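Plier le linge sur le lit : ce qui marche, ce qui ne marche pas

On lit partout qu'il faut plier sur une grande table, à hauteur de hanches. Très bien, mais chez moi la table sert à autre chose et le linge finit sur le lit. Voyons donc ce que valent les conseils habituels dans ces conditions.

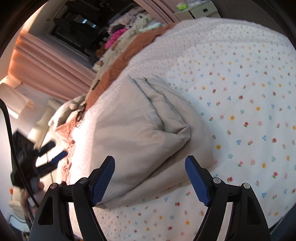
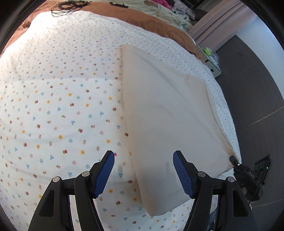
Sur un drap ou une couette à petites fleurs, du beige uni se repère bien.

Premier conseil douteux : le pliage « en paquet serré », censé faire gagner de la place. Sur un tissu lisse, les épaisseurs glissent et on se retrouve avec des plis en éventail d'un côté et un rabat de l'autre. Je plie en 2 dans la longueur, je lisse du plat de la main, je replie. Pas plus.

Deuxième conseil : vaporiser un « défroissant ». J'ai essayé celui de Molix pendant 21 jours. Je n'ai pas vu de différence avec un linge secoué à la sortie de la machine, sauf l'odeur, que je n'aime pas.

Les oreillers, maintenant. Catalina Quezada, qui m'a écrit en novembre, les tapote sur chaque face avant de les remettre en place. Pourquoi pas, cela ne coûte rien. Quant à les laver tous les mois, je demande à voir : lisez l'étiquette d'abord, et traitez une petite tache au savon avant de sortir le grand jeu.

Reste le tas de vêtements au bout du lit. Les méthodes à paniers de couleur m'ont toujours paru faites pour vendre des paniers. Je commence par les grandes pièces, je garde les petites pour la fin, et les câbles retournent dans leur tiroir avant que j'étale quoi que ce soit.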